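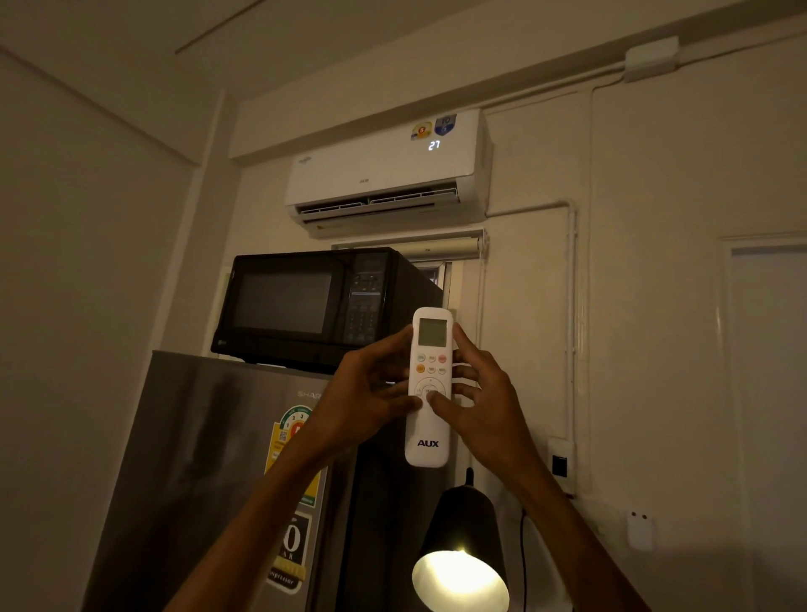

What were the Barricades in Latvia in January 1991, and what should I read before I go on a history walk about them?

They were the two weeks when ordinary people in Riga blocked the streets round the parliament, the television and radio buildings, the bridges and so on, to stop Soviet forces taking control. Farmers drove in with tractors and timber lorries, people lit bonfires and sat up all night next to them. Latvia had declared in May 1990 that it was restoring its independence but it wasn't fully recognised until after the failed coup in Moscow in August 1991, so January was the really nervy bit in the middle. For reading, any decent short history of the Baltic states will do you, just go for the last few chapters first.

More from the person asking:

Thanks, that's quick! Bit more detail as I didn't put much in the first time. My partner's aunt has booked us on a walking tour in Riga and I know embarrassingly little. At school we did the Tudors, then the Tudors again, then the First World War (twice) and that was me done with history at 16. I knew there was a human chain in 1989 and that's honestly the lot. I've got 10 days before we fly and I've been lent a book that is 988 pages long and starts with the crusades. Do I need the crusades?? I don't want to be the one on the tour asking something daft, especially as half the group will be Latvian families.

Posted 2025-05-12

Reply from Rūta Zariņš

You don't need the crusades, leave them for the winter :)

I grew up with this stuff at the kitchen table so take it as one person's view. What I'd get straight in your head first is 1940, 1941 and 1944, as in Soviet occupation, then German, then Soviet again. If you've got that order, most of what a guide tells you will slot in. If you haven't, you'll spend the whole walk trying to work out which army we're on about. Then the deportations of June 1941 and March 1949, as nearly every family has a story from one or the other. And the murder of Latvia's Jews under the German occupation, which some older tours rush past and they really shouldn't. After that skip to the late eighties, when the song festivals and the big demonstrations all run into one another.

The human chain you mean is the Baltic Way, 23 August 1989, Tallinn to Vilnius through Riga. The date was picked on purpose, fifty years to the day after the Molotov-Ribbentrop pact. Do look that up, even if it's only ten minutes on the bus.

About daft questions, I wouldn't worry. My mum was at the bonfires and what she likes being asked is what they ate and what they sang. (Soup, mostly. And everything.) What does get people's backs up is being told "oh, so that's when you left Russia". Say Soviet Union. And not everybody in the group will remember it the same way, there are Russian-speaking families who stood at the barricades as well and others who felt very differently, so let people talk.

If you can get hold of Rozīte, it's a little memoir by a woman who was a schoolgirl at the time, my cousin had the English one from a second-hand stall. Thin, easy, a few spelling mistakes. I liked it a lot more than the fat ones.

Reply from Janar

did this sort of walk 3 years ago with the other half, wear proper shoes, it's all cobbles in the old town. didn't read anything before and still enjoyed it. think ours stopped for coffee halfway but might be wrong, could have been the day after

Reply from the person asking

Soup and songs, I can do that. Have written the three dates on the inside cover of the big book, so it's getting some use. Will look for Rozīte at the weekend, thank you both!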